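October 2019
Posted by Hernán Chambi in Shop Notebook

We use cookies to remember your settings. Accept / Manage

Back from the Drelov open day and writing this up before I forget half of it. Short version: go next time! I went in expecting brochures and coffee and came out with four pages of scribbles and a sore neck from leaning over guard rails.

They had opened two halls. The first was mostly the Woratex people with their palletizing cell, very polished, very loud, big crowd. Cell ran the whole morning on mixed cartons and I only saw the operator step in once, for a box with a crushed corner. I asked what happens when the label is on the wrong side and got a straight answer (it goes to the reject lane, a person turns it, done). Good talk about light curtains too. Their muting setup is simpler than ours and I want to copy it.

Second hall was the one I liked best. Smaller benches, people actually building things, and you could stand as close as you wanted as long as you stayed off the mats. Lumanlan was showing sorting on short belts. They said the log for the day stood at 764 picks when I got there, and 851 when I came back after lunch, which sounds slow until you know they kept stopping to let visitors hand them odd parts. I gave them one of our bent brackets from the September batch. It took 2 tries and then went in the right bin. I may have cheered.

Spent a long time talking with their controls person about hand-eye calibration. They redo it every morning before the first run, takes them less time than our warmup, and they keep the old values so they can see drift over the week. We do it when something looks wrong. Should change that.
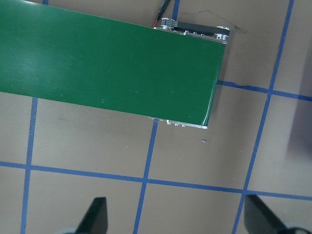

Floor layout is the thing I want to steal for our own bench. We've been marking pick positions with a pencil and then arguing about them, and every time someone bumps the conveyor we lose an hour getting back to where we were. Blue painter's tape in a grid, run right up to the belt, would give us cells we can call out by name, and you can still read the lines between the open fingers from the wrist view. Cheap, too. I'd go with the same tan kind of surface so the blue stands out - ours is gray and scuffed and everything disappears on it.

Also on the list:

- ask Berkden for a price on a short belt, green if they have it
- strain relief on our motor cable, keep it well clear of the pulley
- morning calibration, start with a paper log
- send Lumanlan the other bent brackets, they asked for more

Drelov wants to run the open day again in spring. I've put our names down for 2 places, so tell me if you want the second one.

Get new notebook entries by email. Subscribe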